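Plultik Wipe-Clean Table Top, White

Home > Workroom > Table tops and legs

Sold by Rerkbridge. Made for us by Stullberg. Legs sold separately.

I've been selling table tops for a fair while now and this is the one I end up talking people into most often, mainly because I've got one at home and I can go on about it. It's a plain white top, it takes screws nicely from underneath, and it puts up with the sort of treatment a kitchen table would sulk over. Mine has had seed trays on it, wallpaper paste, two rounds of marmalade and a sewing machine that weighs as much as a small pony.

It comes in one thickness, 40 mm, and two finishes. The satin is the one most people go for. The gloss bounces a lot more light about, so if your workroom has one mean little window (mine does!) it's well worth having. I will say the gloss shows fingerprints more, and if you sit facing a lamp you'll get a bit of glare in the evenings.

What you can put on it

Pretty much anything you'd put on a normal desk or bench. Hot pans need a mat underneath, please - I had a phone call about this only last week. Felt tips come off with a damp cloth if you catch them the same day. Tape is fine too, and lots of people mark out a sewing area or a cutting line and leave it there for months. Peel it back slowly and go over the sticky bits with a little white spirit.

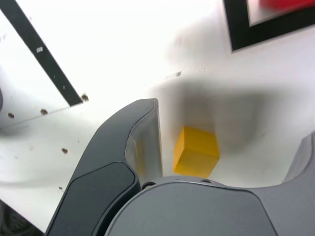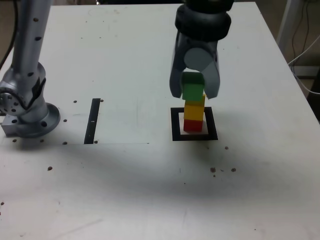
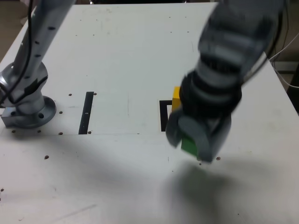
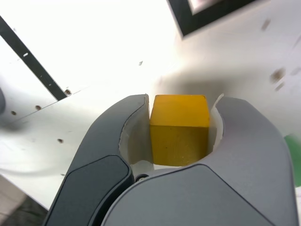 Scuffs are the thing I get asked about more than anything. A white top used every day will pick up light marks, and I'd sooner tell you that now than have you ring me in the spring feeling cheated. Most of them go with a melamine sponge and a bit of patience. On the gloss finish use a soft cloth only, as the sponge will dull it and you can't get the shine back.

Sizes and weight

The long one is 207 cm, and please measure your stairs before you order it. I got mine round the landing with my face against the wall and a lot of bad language. The short one does nicely for a box room or the end of a garage. The long one weighs over 50 kg, so it really is a job for two people, and you'll want to clear the hallway first.

Legs

The Ezeani trestles are my favourites. They fold flat, you can nudge the height up and down, and they don't wobble even on my dreadful floor. If the table is going to stay put then get the fixed steel legs, which cost less and give you more room for your knees. You'll need a third pair under the middle if you're loading up the long top with anything heavy.

Delivery

We deliver to your front door, ground floor only. Allow 3 weeks at the moment. Orders in by Sat 22 November should be with you before Christmas, but do add a phone number so the driver can ring ahead.

Returns are fine if the top is unused and still wrapped. We can't take back one that's been drilled, so hold your legs up against it and have a good look before you reach for the screws.

Want a sample? Pick "offcut" from the finish menu and I'll pop both in the post.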